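Entering a Team in the Student Ideas Challenge
Section 2: Registration and the Pitch File

This section is for team leaders who use the Sovo entry portal. Please read it to the end before you start, because some fields cannot be changed after you send them.
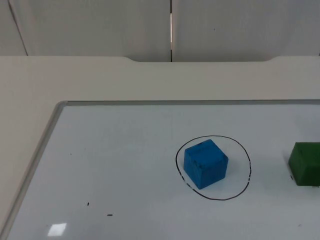
2.1 Before you begin

Have these things ready:
- the student number of every team member
- the name of your mentor from the teaching staff
- a project summary of maximum 278 words
- a simple budget, in one currency only

2.2 Register the team

1. Open the portal and choose "New entry".
2. Type the challenge code 2543 and press "Confirm". The name of the challenge must appear in green. If it stays grey, the code was typed wrongly.
3. Write the team name. It will be printed on the programme exactly as you write it, so check the capital letters.
4. Add the members one by one. Each member receives an e-mail and must accept the invitation.
5. Choose your mentor from the list. If the name is missing, write to Sigrun Løken at the Holmgren Centre and wait for her answer before you continue.

Note: A student may be a member of two teams, but may lead only one.

2.3 Upload the pitch file

1. Save your slides as a PDF. Other formats are refused by the portal.
2. Name the file with your team name and the word "pitch", without spaces.
3. Press "Upload" and keep the window open until the bar is full.
4. Open the preview and look at each page. Special letters — for example ø or é — are sometimes lost.
5. Press "Send to jury".

Caution: After "Send to jury" the file is locked. Only Adel Tawfik can unlock it, and he does this one time for each team.

Caution: Do not put bank details in the budget. The seed money is paid by the university with a separate form (see Section 4).

2.4 If you want to withdraw

Open "My entry" and choose "Withdraw". All members must agree in the portal. Entries can be withdrawn until the end of February, and the final pitch order is published in March.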